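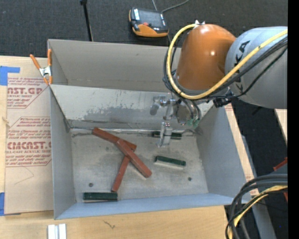
Prepared by Sneha Uniyal, Site Safety
Reviewed by Savita Nigam, Facilities

Taloncombe Works - Storage Bins, Racking and Aisles
Periodic Inspection Checklist with Comments
November round

Sheet no. 3864

Scope

Covers the main store, the returns bay and the packing benches at Taloncombe. The Tundo annex is inspected on its own sheet. Forklift and pallet truck checks are recorded in the daily log and are not repeated.

Ratings used: OK, MONITOR, ACTION, N/A. A MONITOR item is looked at again in the next round. An ACTION item has an owner and a deadline before the sheet is signed.

Section 1. Pallet racking

1.1 Uprights free of dents, twists and torn metal
ACTION. Upright at the aisle end of bay 5 has a dent on the front face, below the first beam. Measured with the straightedge and outside the limit given in the rack supplier's manual. Bay unloaded during the inspection and taped off. Not to be reloaded until the upright is replaced. Owner: Facilities.

1.2 Beam locking pins in place at both ends
OK. Two pins found on the floor in the last round have been refitted.

1.3 Baseplates bolted down, no loose anchors
OK. All anchors hand checked. Torque check is done yearly and was not part of this round.

1.4 Load signs present and readable
MONITOR. Sign on the west run is faded but can still be read from the aisle. Replacement ordered from Cabrera with the next batch of floor tape.

1.5 Pallets seated square on the beams
OK, with comment. One pallet on the second level was sitting short of the rear beam and was reset by the shift lead. Drivers on the late shift to be reminded to check rear contact before backing out.

1.6 Rear mesh fixed and complete
OK.

Section 2. Bins, totes and bench containers

2.1 No cracks, splits or sharp edges
MONITOR. Edges were checked with a gloved hand, then by eye under the inspection lamp. No splits found. Several older totes in the returns bay have rough molding lines on the handles. These are a nuisance more than a cut hazard and will be sanded by the day shift.

2.2 Inside surfaces sound
MONITOR. Scuffing is accepted. Flaking is not. Where a coating has worn through, wipe the surface with a white cloth and look for loose material on the cloth. Any bin that sheds goes out of use the same day. Record the location of the wear, so that the next inspector can tell old wear from new.

2.3 Seams and taped joints flat, no lifted ends
MONITOR. A wrinkled seam passes if the ends are down and a fingernail will not catch. Lifted ends collect dust and small parts. Do not tape over old tape - strip it, clean the joint and start again.

2.4 Bins stable on the surface where they are used
OK. Push test at the rim, from the long side. Bins on benches are to sit fully on the top with no overhang.

2.5 Contents below the rim
OK in the main store. ACTION in the returns bay, where long items were standing above the rim beside the walkway. Owner: returns lead. Long items go in the floor rack, laid flat.

2.6 Weight marked on any bin lifted by hand
ACTION. Missing on the bins transferred from Livent. Labels to be printed and fixed on the short side, facing the aisle. Until then these bins are moved by cart only.

2.7 Stacked bins nested or interlocked as designed
OK. Mixed makes are not to be stacked. One mixed stack was broken down during the walk.

Section 3. Aisles and floors

3.1 Walkways clear to full marked width
ACTION. Stretch wrap and a broken pallet in the link aisle by the packing benches. Cleared during the inspection, but the same finding was made in the last two rounds. The aisle is being used as a holding point between shifts. Owner: packing lead, who is to propose a marked holding area.

3.2 Floor free of spills, ruts and loose joint filler
MONITOR. Joint filler is crumbling at the dock end. Pallet truck wheels drop slightly when crossing it. Length affected is 41 inches. Measure again next round.

3.3 Floor marking intact
MONITOR. Worn at the turning point. Re-tape when the Cabrera order arrives.

3.4 Lighting working over all aisles
OK. One tube flickers over the returns desk. Reported, work order 358.

3.5 Emergency exits unlocked and unobstructed
OK. Both doors opened and closed. Push bar on the rear door is stiff and has been oiled.

Section 4. Benches and hand work

4.1 Bench tops level, free of splinters and loose edging
OK. Edges wiped down before checking.

4.2 Knives stored closed or in holders
ACTION. An open knife was found in a drawer with labels and pens. Removed. Drawer contents to be separated and a holder fitted inside the bench leg. Owner: packing lead.

4.3 Reach distance acceptable for regular tasks
MONITOR. Deep containers make people bend at the waist to reach the far corners. Tilt stands are in use at some benches and should be tried at the rest. Comments from packers to be collected before any purchase.

4.4 Anti-fatigue mats flat, no curled corners
OK.

4.5 Cables off the floor or under covers
OK. The cover at the label printer has been replaced.

Section 5. Fire and first aid points

5.1 Extinguishers in place, pins and seals intact, gauge in the green
OK.

5.2 Clear space kept in front of each point
MONITOR. A cart was parked in front of the point by the dock office. Moved. Hatched marking to be added to the tape job in 3.3.

5.3 First aid box stocked to list
ACTION. Eyewash bottle past its date. Removed and replaced from the office stock, which now needs a spare. Owner: Site Safety.

5.4 Sprinkler heads clear of stored goods
OK. Top level checked from the platform, not from the floor. Clearance looks smaller from below than it is, and estimates made from the aisle are not accepted on this sheet.

Reviewer's comments (S. Nigam)

1.1 - Agreed. Replacement upright is on order. The stock from the closed bay has gone to the overflow run, and the load signs there were checked before it was moved.

2.2 - For the next issue of this sheet, split the item in two: wear that is stable and wear that sheds. At present both end up as MONITOR and the history is hard to follow.

2.6 - The transferred bins were accepted without a goods-in check. Goods-in form to be changed to include a weight label box.

3.1 - Third time. If the holding area is not marked by the next round, the item goes to the site manager.

4.3 - No objection to trial stands. Check them against 2.4 before use, as a tilted bin will need a stop at the lower edge.

5.3 - Spare ordered. Add expiration dates to the stock list on the box lid.

Open items carried forward: 1.1, 1.4, 2.5, 2.6, 3.1, 3.2, 3.3, 4.2, 4.3, 5.2, 5.3
Walk started 7:40 a.m., finished 11:15 a.m.
Original sheet kept in the dock office. Copy to Facilities.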